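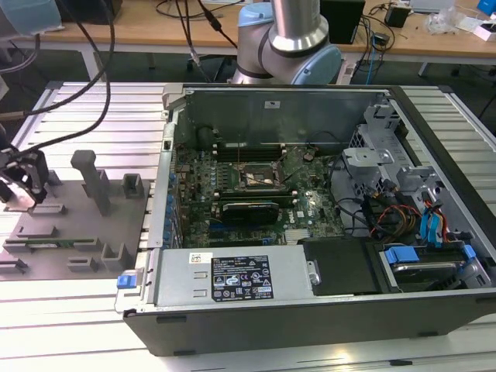 Divmont has put out the minimum specs for Candia, and they are higher than most of us were expecting. The game needs 8 GB of memory and a graphics card with 4 GB of its own, and the download comes to 884 MB for the demo. The full game will be a good deal bigger. Plenty of members are still playing on old office towers with a graphics card added, and a machine like the Dell with its side off at the top of this item could go either way, depending on which processor ends up in that empty socket. If you don't know what you have, run the checker on the demo page before you download anything.

The demo went up on 16/10/2021 and covers the first island and the harbour town. It takes two to three hours if you talk to everyone. Your save will carry over to the full game, which is due in December, but only if you keep the same account name. Divmont has confirmed that the fishing contest is switched off in the demo, so please stop looking for the old man on the pier.

Lama Fakhoury played it through twice and sent in these notes:

- Battles are turn-based, as in the first game, but you can now swap party members in the middle of a fight.
- Virág joins you at the lighthouse. She is the only healer in the demo, so keep her at the back.
- The map screen is slow to open the first time. After that it is fine.
- Text size can be changed under Display, not under Accessibility.
- There is no manual save in the harbour town. Use the inn.

Her main complaint is the price of potions, which cost 200 coins each when most fights pay out very little. Wissam Zein got round this by selling the shell armour from the cave as soon as he found it. It fetches 1000 coins, and you can finish the demo without wearing it. I tried the same thing and lost to the crab boss three times, so make of that what you will.

On sound, the music is again by Joelle Khoury. The harbour theme is a slower version of the title tune from the first game, with the accordion part moved to strings. Opinions on our message board are split. I prefer the old one.

There will be a version for the Trekum handheld as well, though Divmont has not given a date and says only that it will follow the computer release. Sawsan Issa asked them by email whether saves can be moved between the two and was told this is "being looked at".

Our own demo thread now has nearly 400 posts, so Tsion Weldu has split it into two – one for help and one for story talk. Please put anything past the lighthouse in the story thread and mark it as a spoiler. Fastest times go in the help thread for now. Include a screenshot of the results page, and say which difficulty you played on.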